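Onilen Discussion Cards, Second Edition. Poketti Press. Grades 4–8. Reviewed June 2020.

The Onilen set is a boxed kit of 110 prompt cards, a teacher guide and a pad of tracking sheets, meant to give structure to partner and small-group talk about a text. I used it with two reading groups from February on, first in the classroom and then, in reduced form, over video calls.

The cards are sorted into five moves: state, support, question, restate and connect. Each has a sentence starter on the front and a follow-up on the back. The starters are short and plain, and most students could use them without a demonstration. The follow-ups vary more. Those in the "question" group push students back into the text. Several in the "connect" group ask only whether the topic reminds the student of something, and the talk then leaves the reading and does not return.
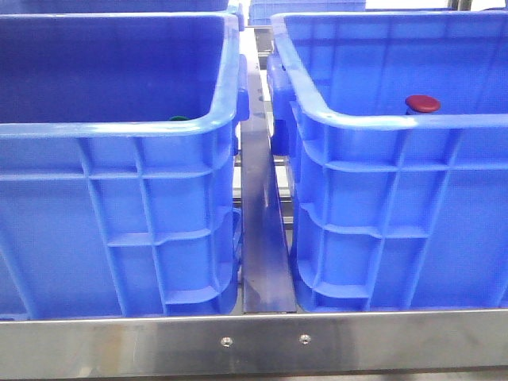

The guide recommends sessions of 25 minutes. I found 20 easier to hold with fourth graders, provided the reading had been done beforehand. Groups of four worked better than the six the guide allows for. In a group of six, two students tended to wait for their turn with a card and say nothing between turns.

Alignment to the speaking and listening standards is given in a chart at the back. It is accurate for SL1 and generous elsewhere. A card that asks for an opinion is listed under SL4, though nothing on it calls for organized presentation. Teachers who must document standards should check each entry against their own lesson.

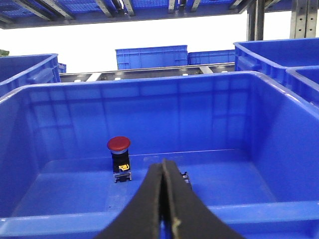
Vol. 8, p. 25

Compared with the Mular conversation kit, Onilen has more cards and less teaching behind them. Mular gives a full model dialogue for every move – useful for a new teacher, slow going for an experienced one. The Bang workbook covers similar ground in consumable pages and has to be reordered each year. Onilen needs only the tracking sheets replaced, and these may be copied for classroom use.

The tracking sheets are the weakest part. They record how often a student speaks and which move was used, with no space for what was said. I wrote notes in the margin and later made my own form. The supplied rubric has the same limit: a student who reads eight starters aloud scores higher than one who makes a single careful objection.

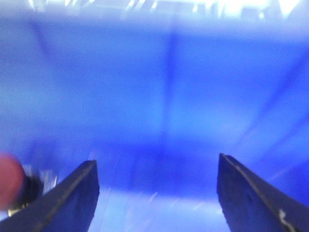 Blue bin, with the two dark gripper fingers

For English learners the starters are a real support, and the guide's advice to preview vocabulary is sound. The guide has no advice on fading the cards. I removed the "state" group first, then "support," and kept "question" in use to the end of the unit.

Recommended for grades 4–6 with a revised rubric. For grades 7 and 8, borrow a set before buying.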